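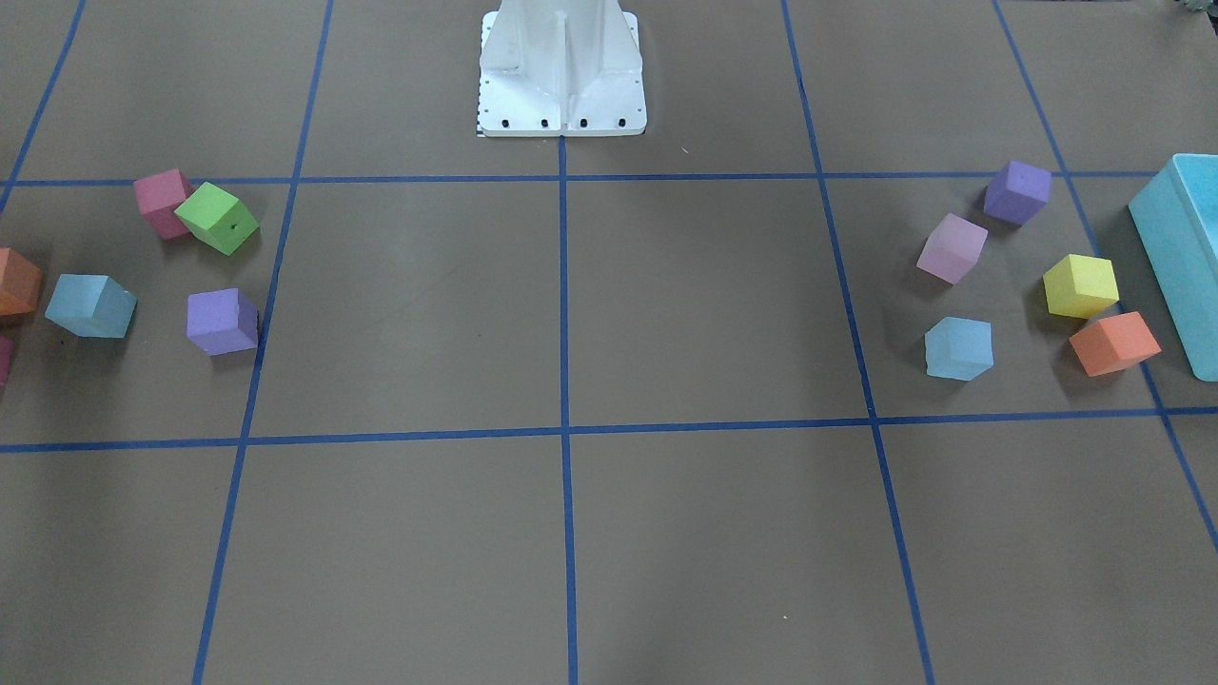

Abb. 1: Fläche mit aufgeklebtem Raster, blaues Band auf braunem Grund

27. Mai, Hazem Benkirane

Quadratmethode und räumliche Verteilung, Handout zu Abschnitt 4

4.1 Gegenstand

Die Quadratmethode erfasst, wie sich Objekte oder Organismen über eine Fläche verteilen. Das Untersuchungsgebiet wird in gleich große Zellen zerlegt, je Zelle wird die Anzahl der Individuen notiert. Die genaue Lage innerhalb der Zelle geht dabei verloren. Unterschieden werden drei Grundmuster: zufällig, regelmäßig, geklumpt. Rand- und Eckzellen mit abweichendem Flächeninhalt sind auszuschließen oder über die Dichte umzurechnen. Für Individuen auf einer Zellgrenze gilt die übliche Konvention: linke und untere Kante zählen mit, rechte und obere nicht.

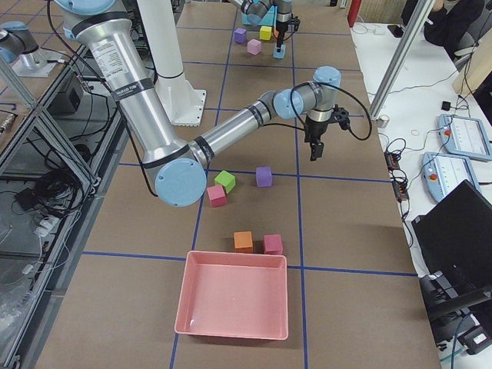 Abb. 2: Schaumstoffwürfel auf einer in Zellen geteilten Tischfläche

4.2 Kenngröße

Bei zufälliger Verteilung folgen die Zellhäufigkeiten einer Poisson-Verteilung, Mittelwert und Varianz sind dann gleich. Als Kenngröße dient der Dispersionsindex I = s²/m. Werte deutlich über 1 deuten auf Klumpung, Werte deutlich unter 1 auf eine regelmäßige Anordnung. Prüfgröße ist (n − 1) · I, näherungsweise χ²-verteilt mit n − 1 Freiheitsgraden.

Rechenbeispiel (Erhebung Hundgate, März): Probefläche 400 m², daraus zufällig gezogen n = 74 Quadrate, darin 156 Individuen. Somit m = 2,11. Bei s² = 4,64 ergibt sich I = 2,20 und als Prüfgröße 160,6. Der kritische Wert liegt für 73 Freiheitsgrade und α = 0,05 (einseitig) bei 94. Die Nullhypothese wird verworfen, das Muster ist geklumpt.
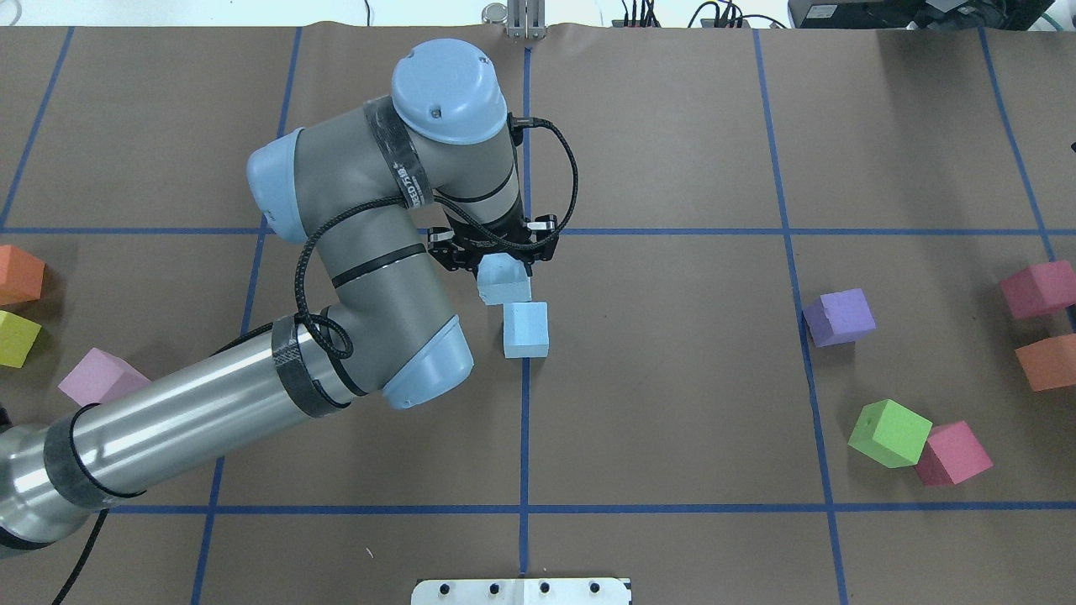

Despina Căpraru wendet ein, der Index sage ohne Angabe der Zellgröße wenig aus: Dieselbe Population könne bei kleinen Quadraten zufällig und bei großen geklumpt erscheinen. Sie verlange daher mindestens zwei Auflösungen je Erhebung.

Der Einwand ist berechtigt. Für die Übungsdaten aus Pleltport ist I deshalb zusätzlich nach paarweiser Zusammenfassung benachbarter Zellen zu bestimmen. Dafür werden lückenlos angrenzende Quadrate benötigt; die Zufallsauswahl aus 4.2 eignet sich nicht.
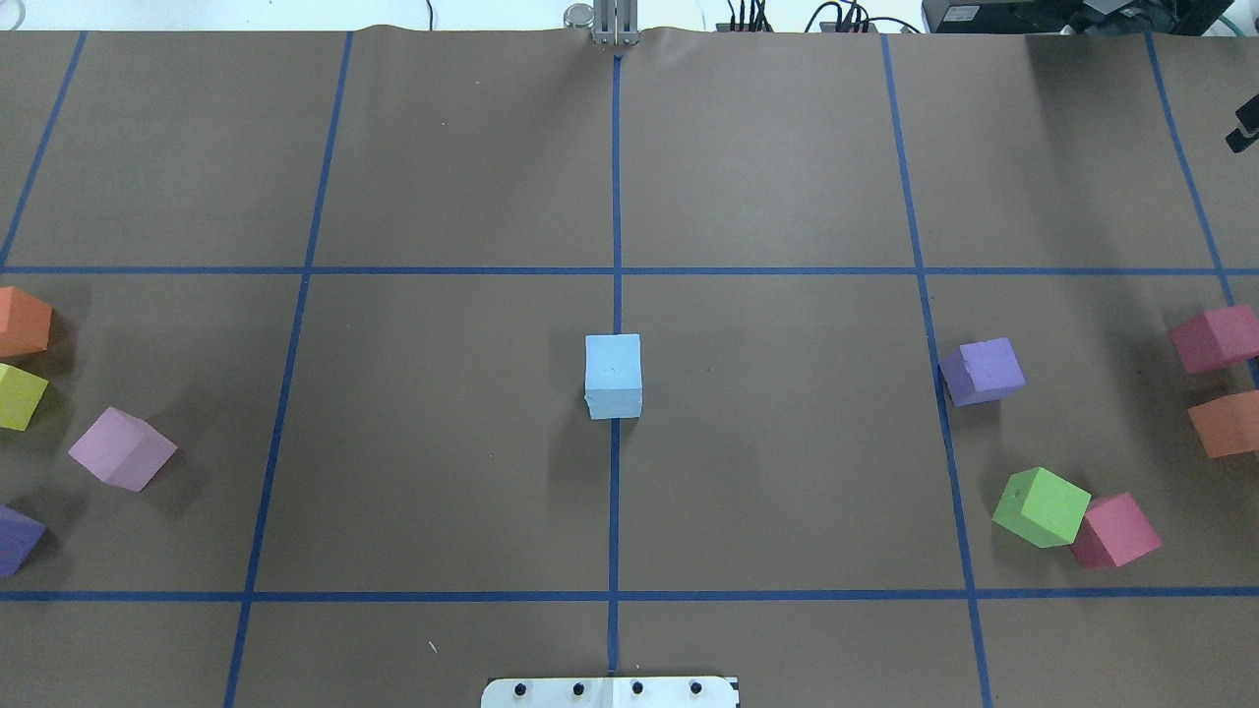 Beim Zusammenfassen halbiert sich n, die Prüfgröße ist mit der neuen Zahl der Freiheitsgrade zu bewerten. Bleibt eine Zelle übrig, entfällt sie. Beide Indizes sind auf zwei Nachkommastellen anzugeben, Zwischenergebnisse werden nicht gerundet. Fehlende Zellen sind als solche zu kennzeichnen und dürfen nicht mit null belegt werden.

Kontakt: Sekretariat Ladville | © Hazem Benkirane | Nach oben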